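Quick notes from the Nadum book fair before I forget it all. Got there just after 9, line already out past the bike racks. Entry was 3 dollars, kids free.

Downstairs is the small presses. Bement had the best table by a mile — picture books mostly, lovely thick paper, colours that really pop. Picked up two for my neice. Mughal next door was all poetry chapbooks, 40 titles or so they told me, didn't get through half.

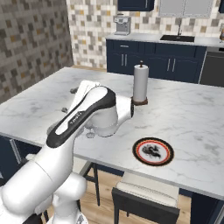
Then upstairs for the readings. Hanan Abou Jaoude did a chapter from her new one, the lighthouse story, ages eight and up. Kids on the floor, parents along the back wall. She does all the voices. A boy asked if the dog dies and she wouldn't say!

Missed the illustrator panel, wrong room. Signs were hopeless. Stidov were meant to have their fairy tale reissues but the boxes hadn't turned up by noon, so just a catalogue and a bowl of mints. Might order the winter one anyway, 33 dollars hardcover — steep but the cover is gorgeous.

Coffee fine, muffins gone by 11. Back again in October, they said, same hall. Bring cash, half the tables dont take cards.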